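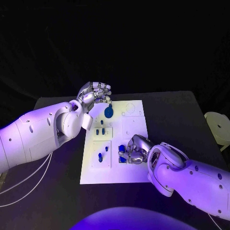 Carol Nuttall reckons a peg board is the one toy in the house that never needed a battery or an apology.

The rest of us are fonder of boards than is healthy. Ours is a hobby that began with one secondhand shape sorter and now takes up a hall cupboard, two shelves and most of Malcolm Holroyd's goodwill. The colour this time is blue. Blue pieces, white board, grey table. Malcolm calls it restful. Chelsea Bellamy calls it a dentist's waiting room.

A word on the top one: the two rounded blocks sit in square outlines, with a spare square beside them going begging. The teardrop up in the corner has a small knob at its narrow end, and I've grown quite attached to it — it looks like something you'd lose down the back of the couch and mourn.

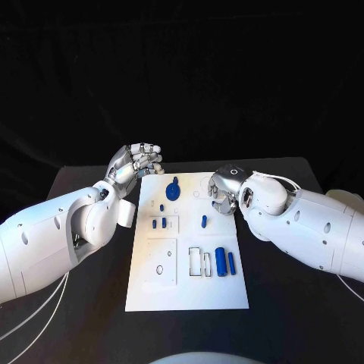

Boards & Pegs

Same table, with the black curtain behind for a bit of theatre. The round piece near the top has a disc base and a little upright tab, and we're split on whether it's a gear or a knob. Balakrishnan Naidu says gear. He also says gear about most things, including a scone.

The pieces keep to a loose grid, which suits me. Soledad Aranda would like them in proper rows and has offered to bring a ruler.

Next instalment is the jigsaw with 2000 pieces, all of it sky, or as much of it as we can stand. Chelsea has 11 of the edges together so far and won't be spoken to before lunch. If you have an old board at the back of a cupboard, missing bits and all, leave a note with Malcolm. He'll grumble, then he'll ask what colour it is.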